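Review: the Cordero imitation-learning kit
By Liesl Lanz
12 Jun 2022
2 min read

I've had the Cordero kit since February, and I mostly bought it for the method – you record people sorting small parts, and the policy learns from that before it ever touches an arm. We gave it 200 recordings of picking from narrow slots. Setup was easy, the manual was awful!

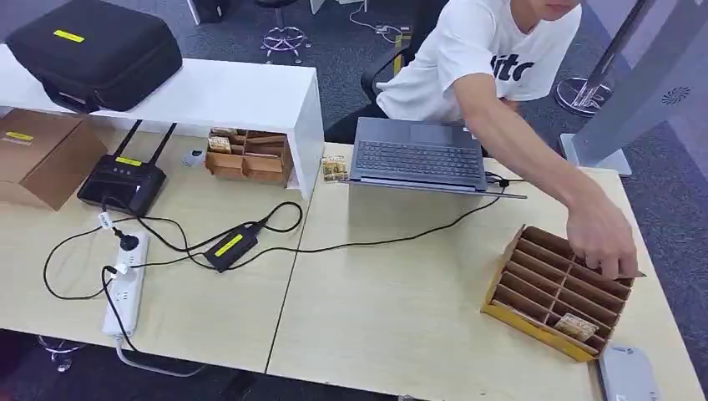

Does it need robot data as well?

A little helps a lot. With human recordings only, our arm kept stopping short of the slot, and two short sessions of teleoperation fixed most of that.

My gripe is training time (bring a book), and the export tool crashed on me twice. Still, I'd buy it again for the labeling software alone.

Comments

Wanting Dong: Did you try it with deeper slots? Ours gets lost in them.

Larysa Harasym: Same crash here, on the old version.

Nuria Esteban: How does it compare with Beltari?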